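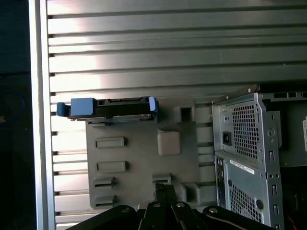
Plemix kit for drive swaps — worth it or not?

Posted by Adjoa Asante in May, 2 min read

So we finally got the Plemix kit on trial at our Surkthorpe site. It's an arm, a two-finger gripper and a wrist camera, and the pitch is that it handles drives in carriers so I don't have to. Three weeks in, I like it more than I expected! Setup was painless and the wrist view is great when I'm watching from my desk (the blue tabs on our carriers really stand out against all the gray and black plastic). My gripe is the price of spare fingers. $200 a pair, seriously? Anyone else running one?

rackmouse:
We had one for 500 hours before we sent it back. Fine with drives, hopeless with thin brackets. Did you get the soft tips or the plain ones?

Adjoa Asante:
Plain. The soft ones were on back order.

Alhassan:
Gotta disagree with rackmouse. We do brackets all day at Munside and it's fine once you slow the approach down. The default speed is silly. Also redo the camera calibration after any finger change — the manual buries that on the second to last page.

rackmouse:
We did slow it down. Still dropped them. Maybe your brackets are chunkier than ours, I dunno.

Comments (3)

tinbucket: What's the service plan cost these days?

Adjoa Asante: I was quoted $910 a year, parts not included. Haven't signed.

halfdepth: For that money I'd keep swapping by hand and buy a better stool.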